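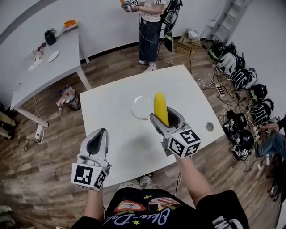 Daltby is seeking participants for a study of everyday table setting and food preparation, to be carried out at its Porkari premises from May. The study is concerned with how people lay out, move and put away ordinary kitchen items when they are given a small working surface and a short list of tasks. Sessions take place at white tables of the kind found in many small kitchens and canteens, and the items are familiar ones: a cob of corn, a clear glass plate, a white round plate and similar things. No cookery is involved and nothing is eaten during the sessions.

Posted November 30, 2020
By Nektarios Panagiotou, Study Coordinator

What participants will do

Each participant attends 2 sessions. In the first, they are shown the room and the items and are asked to complete a series of short table tasks at their own pace. These include placing vegetables on a plate, clearing a plate to the side, sorting small items into containers and returning the table to its starting arrangement. In the second session the same tasks are repeated in a different order, with some items exchanged for others of a different size or weight.

There is no correct speed. Participants are not assessed on neatness, and results are not compared between individuals. Most tasks are carried out standing. A chair can be provided on request – please mention this when applying so that the table height can be set before your arrival.

More than one participant may be working in the room at the same time, each at a separate table. Conversation is permitted between tasks.

Who may apply

Applications are welcome from adults aged 18 or over who are able to attend in person on both occasions. No experience of catering, hospitality or domestic work is required. We would particularly like to hear from people who regularly prepare meals for others at home, and from people who have never done so. Left-handed applicants are encouraged, as they were under-represented in the previous round.

Applicants should have normal or corrected vision and should be comfortable lifting light household items. Those with a known allergy to latex or to any food should state this on the form. Employees of Clandel and their immediate families are not eligible, Clandel being the supplier of tableware to the study.

Payment and expenses

Participants receive a single payment of 700 kronor on completion of both sessions. Those who attend only the first will be reimbursed for travel but cannot be offered the participation payment. Receipts for public transport should be kept and handed in at reception.

Clothing

Flat, closed shoes must be worn at all times in the study room. Short or close-fitting sleeves are preferred. Loose bracelets and long necklaces should be left in the lockers, which take a standard padlock. Padlocks can be borrowed from reception.

Recording and personal data

Sessions are recorded. The recordings are used to study the handling and arrangement of items and are stored under a reference number, separately from names and contact details. Participants may withdraw at any time before the end of their second session without giving a reason. A full information sheet and consent form will be sent to all applicants who are offered a place.

How to apply

Please request an application form from the Yeom office, quoting "Table Setting Study" in the subject line. Forms should be returned by post or e-mail and should list any periods in May when you would be unavailable. Applicants will be told in writing whether a place can be offered. Those not placed may ask to be kept on the reserve list – places do become free at short notice.

Contact: Yeom Office, Daltby, Porkari | © 2020 Daltby. All rights reserved. | Back to top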